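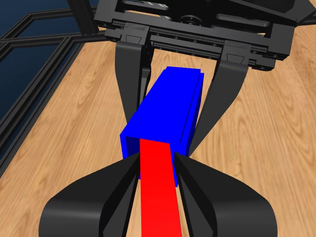

Simulation view of the two-arm task, with the red bar between the near gripper's fingers and the blue block on the table.

Skallumo opens simulation lab to visitors in Prultbridge

PRULTBRIDGE, 2019-03-08 – Skallumo, which develops control software for two-arm robots, will hold an open day at its Prultbridge office this spring. Visitors will be able to watch simulated robot arms handle blocks and bars on a virtual tabletop, ask questions of the engineers and try the controls themselves.

The open day follows a smaller demonstration given this week to staff from Kostell, a maker of shelving and storage parts, and to teachers from Massawe Technical School. Eleven guests attended. They watched the software run on a wall screen and then took turns at two operator stations, where hand controllers move the simulated grippers.

The exercise used at the demonstration is one the company runs every day. It involves a red bar, a blue block and a pair of grippers that have to work in a shared space without getting in each other's way. Engineers can change the starting positions, the friction of the surfaces and the speed of the arms, and then run the task again.

"People expect the hard part to be the grip," said Valeriano Tejada, head of simulation at Skallumo. "Most of our time goes into the approach. You have two sets of fingers coming toward the same small object, and each one has to know where the other will be." 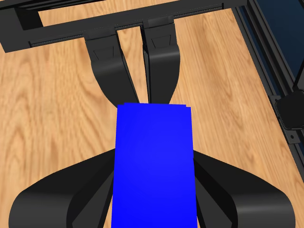 Tejada said the team ran the exercise 1502 times in the month before the demonstration, using a different starting layout for each run. Results are stored and reviewed by the engineers, who look at the failed attempts first. Skallumo plans to add objects with less regular shapes by May.

Guests from Kostell asked how much of the work done in simulation carries over to a physical cell. Tejada told them the company treats the simulation as a first filter. Motions that fail on screen are dropped or rewritten, and the remainder still have to be checked on hardware at low speed.

Massawe Technical School plans to use the same software in its second-year automation course. Lilian Lyimo, who teaches the course, said her students currently share one training arm and wait a long time for a turn.

"With this they can all be working on the same problem at once," Lyimo said. "They will make mistakes, reset the table and start over. I would like them to do that a lot before they touch the real arm."

The open day is free. Visitors will be admitted in small groups, with a short talk followed by time at the operator stations. Children are welcome with an adult. The lab is on the ground floor and has step-free access from the parking lot.

Skallumo will post the date and a sign-up form on its website. Schools that want to bring a class should contact the office ahead of time to arrange a separate session.

About Skallumo
Skallumo writes motion planning and simulation software for two-arm robot cells. The company is based in Prultbridge.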